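Secondhand Furniture Fair Returns to the Old Ikgate Mill

21 August 2021

After a summer away, the Ikgate furniture fair is coming back to the old mill building by the river, and anyone who has ever stood in the long line for the coffee hatch will be pleased to hear that the hatch is coming back too. The doors open at 11 in the morning and stay open until the last buyer has worked out how to fit a sideboard into a hatchback, which in past years has taken until well after supper.

The fair has been part of late August in Ikgate for 18 years now. It began as a way for families on the hill streets to pass along tables and beds that were too good to throw out and too heavy to carry far, and for a long time it was no bigger than the loading yard. This year the organizers have 400 pieces on the list, enough to fill both floors of the mill and spill over into the yard if the weather is kind. There are dressers, bookcases, a church pew, several cribs, and what the list calls "one very long bench, must be collected same day."

Kitchen and dining furniture has the whole of the ground floor. That is a change from before, when the tables were upstairs and had to come down the narrow back steps at the end of the day, usually with a good deal of advice from people who weren't carrying anything. Wooden chairs will be sold singly as well as in sets, so if you are one short at home after a long winter of people leaning back in them, this could be your chance to find a cousin for the ones you have left.
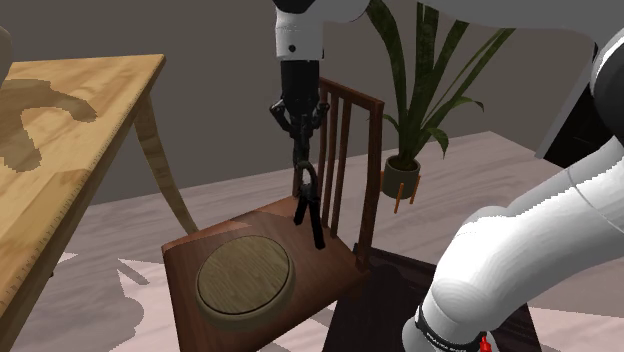 A spindle-backed wooden chair in dark reddish brown, with a paler table beside it.

Upstairs, the repair workshop Eyvindsson will have its benches set out for the day, and visitors are welcome to bring along small pieces that need a look. The workshop has asked us to pass on that "small" means something you can carry up a flight of stairs by yourself without stopping for a rest. Loose joints, sticking drawers and tired finishes are all fine. Woven seats are a longer job, and those will be written down and taken back to the shop, with a call when they are ready. There is a charge of 3 dollars for a basic regluing, and the money goes toward new clamps.

The paint and varnish people from Jistum are coming as well, and will be giving short talks through the afternoon on cleaning up old wood without stripping away the color that made you like it in the first place. We sat in on one of these the last time the fair was held and came home full of good intentions, and the nightstand in question did get finished in the end (most of it, anyway, and the back goes against the wall). Bring a drawer front or a loose shelf if you would like to try something out on your own wood. Old clothes are a good idea.

Getting there should be easier than it used to be. The road from Skoketum is open again after the bridge work, and drivers coming that way can turn straight into the lower lot. The upper lot is being kept for loading, so please don't leave your car there while you browse, however quick you mean to be. Vans can be booked at the front desk for deliveries within Ikgate and Skoketum, and they do go fast, so it's worth putting your name down before you start looking and not after you have fallen for a wardrobe.

Admission is free, and children are very welcome, though the organizers ask that bed testing be kept to one child per bed. Cash is easiest, but cards will be taken at the front desk this year for the first time. Anyone who would like to add a piece to the sale can still do so by bringing it to the yard gate the evening before, with a tag showing a price and a phone number. Mattresses and upholstered pieces without a fire label can't be accepted. Unsold items need to be picked up by noon the day after the fair.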